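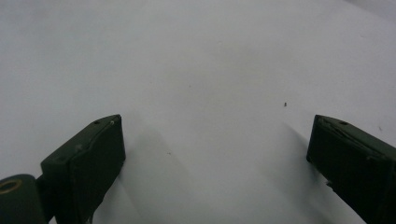 How much practice does a student need before the demonstrations are good enough to train on?

Two sessions of 30 minutes were enough for most students in our course, provided that each session was followed by a look through the recordings with an instructor.

Home Issues Authors Teaching Notes Search

Print this article | E-mail this article

4. Collecting demonstrations in the Savthorpe course

4.1 Setup

The Savthorpe course is a one-term elective on robot learning. Students work in pairs. One student holds the gripper tool and does the task by hand while the other keeps the log, and they swap when the session is half over. The recordings are later used to train a policy for the arm in the Durbridge lab. No student programs the arm directly in this part of the course.

We kept the tasks simple — reach, grasp, lift, set down — and let each pair choose its own objects within the size limits on the handout. Large rounded objects were the hardest. A bottle with a wide body leaves little room between the fingers, and at close range it hides most of what is behind it (Figure 3). Pairs who picked such objects were told to slow down on the approach and to start again if the object was bumped.

4.2 Review of recordings

The class handed in 407 demonstrations by the deadline, 09/01/2025. Each one was checked against the Pemley sheet, a one-page form that asks whether the grasp was complete, whether the object stayed in view and whether the log matched the recording. Rejected takes went back to the pair with a short note. We did not grade on the number of takes accepted, and students were told so at the first meeting.

Figure 3. Close view of a cream-white plastic bottle with a ribbed cap, and dark gripper parts on both sides of it.
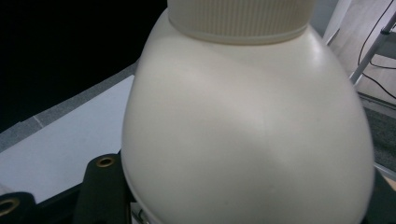 Isla Imrie, in written comments on a draft of this section, objected that the sheet rewards caution. She argued that a student who bumps an object and recovers has shown the arm something useful, and that throwing such takes out makes the training set too clean. We agree in part. The next version of the sheet will have a separate box for recoveries, and those takes will be kept in their own folder.

Contact the editors | Copyright Shearer Teaching Notes | Back to top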